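Teaching by the handful
In a back room at Rondthorpe, people show robots how to do small jobs, over and over

Eckhard Görtz has poured, scooped and tipped things for most of the year. He used to repair commercial ovens. Now he works at Rondthorpe, on the Hestgate industrial estate, where his job is to do ordinary kitchen tasks slowly enough for a robot to learn from them.

Each go at a task is called a demonstration. A good one runs less than a minute. Görtz and his colleagues had recorded 2410 of them by the end of July, and they throw out plenty. If a hand stops halfway while its owner thinks about the next step, the robot may learn to stop there too.

The group began with remote control. An operator sat across the room from the arm and steered it with a pair of levers, watching a monitor. It worked, but it was slow and hard on the shoulders. "You'd reach for a cup and the arm would get there after you," Görtz says. "By lunch you were cross with it."

These days the arm stays parked for most of the teaching. The operator holds the gripper itself, with a camera mounted on it, and does the job at the table. The recording keeps what the camera saw and how the fingers moved. A new starter needs 60 practice runs before any of theirs are kept.

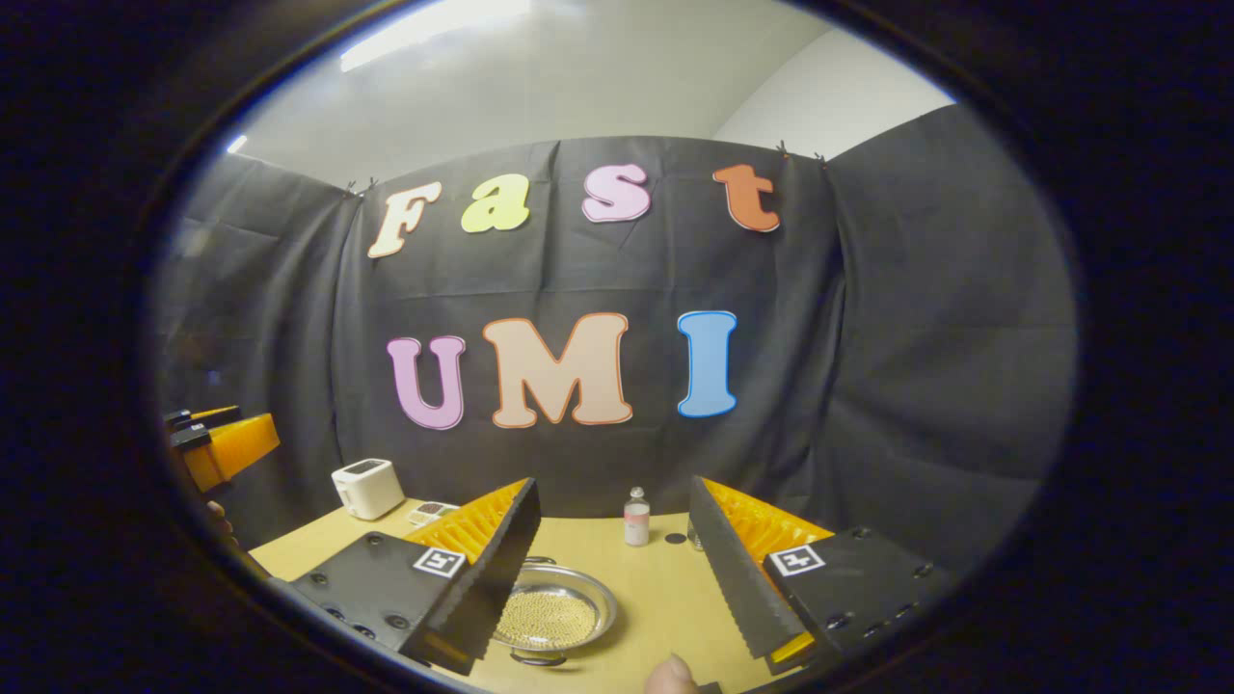 Grains and beads are the part of the work Görtz likes least. They roll, they hide under things, and no two piles sit the same way. He wants the fingers to come in low on either side of a shallow steel bowl like this one, with the ribbed yellow-orange padding doing the holding, and he wants other things left standing on the table, a toaster or a small bottle, so the robot doesn't learn that a bowl always sits by itself. The second gripper in the other hand makes it harder again. New people tend to watch one hand and forget the other.

The bowl work accounts for 326 of the kept recordings. Rizk, the software firm that trains the models, has asked for more with the bowl shifted closer to the operator. Andia, which builds the arms, is sending a replacement wrist, and Görtz has cleared a week to test it.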